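Ledbridge Kitting Set
README for the student project of the Ledbridge robotics club, second release 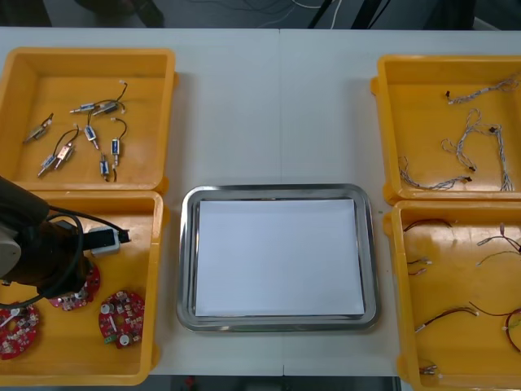
The Ledbridge Kitting Set is a collection of recorded robot episodes made by the members of our club during one school term. The task is kitting, which means that the parts needed for one product are taken from their bins and put together in one place, so that the next worker can begin the assembly without searching. We use four yellow bins, two on each side of a steel tray, and the inside of the tray is covered with a sheet of white paper. The bins hold solenoids, round red circuit boards, braided wire harnesses and short cables with red and black wires. A complete kit is one part from each bin, laid on the paper. The arm must not push a part over the rim, and it must not bring a second part with it by the wires.

Why we made it

Our club took part in the Bruvimum student challenge, where the teams had to kit parts for a small vending mechanism. We did not reach the final round. Our program was good with the circuit boards and poor with everything that has a cable, and when we looked for training data with loose wires we found very little at the level of a school club. So we decided to record our own and to share it with the clubs which will enter next year.

What is in the release

The set contains 1,404 episodes. One episode is one pick and one place, with the joint positions of the arm, the state of the gripper and the video from the fixed camera. Of these, 700 were recorded by club members guiding the arm by hand controller. The others were produced by our own program, called Cemier, and were afterwards checked by a member. The two groups are kept in separate folders, named guided and cemier. Please do not mix them before you have read the part about labels.

Each folder has one subfolder for each kind of part: solenoid, board, harness, cable. The video and the joint file of an episode have the same name and differ only in the ending.

Labels

Every episode has one of these results:

placed: the part is on the paper and the gripper has let it go
dropped: the part fell before it came to the tray
double: a second part came along
missed: the gripper closed and took nothing
stopped: the member pressed the stop button

In the guided folder the result was written down by the person who held the controller. In the cemier folder it was written by a second member who watched the video later. We compared the two ways on a small number of episodes and they agreed in most cases, but for "dropped" and "missed" there was some disagreement when the part moved only a little. If your work depends on this difference, it is better to join these two labels into one.

Known problems

The steel rim of the tray reflects the lamps of the room. In our first tests there was no paper, and the program took the reflections for parts. With the paper it became much better, but bright spots on the rim are still found as objects from time to time. Masking the rim is an easy solution.

The harnesses change their shape after each touch, therefore two episodes which start with the same arrangement do not exist for this part. For the boards we could repeat the start position quite well.

The joint files of 19 episodes in the guided folder have a short gap, caused by a bad connection to the laptop. They are listed in gaps.txt. We left them in because the videos are complete.

The lamps were changed in April. Episodes before the change look more yellow. The file light.txt says which episodes belong to which lamps.

How to begin

Start with the board folder. The parts are flat and do not tangle, and a simple program can already give results there. Go to the solenoids next, and take care with their lead wires, as a grasp on the wire counts as a wrong grasp even when the part arrives on the paper. This is marked in the notes column with the word "wire".

The reader script is called read_episode.py. It opens one episode and shows the joint curves next to the video. It was tested on the club laptops only. If it does not run on your machine, please write to us what message you receive.

Use and thanks

You may use the set for learning, for competitions and for school reports. If you publish something, please name the Ledbridge robotics club. We ask you not to sell it.

The parts were given to us by the Paquette repair workshop, from machines that were taken out of service. Some of the solenoids do not work electrically, but for kitting this has no importance. Kanini Mugo wrote the reader script and collected the labels, and questions about the files should be sent to her through the club page.

Last change to this file: 27th May. The spelling of the label "stopped" was corrected in both folders.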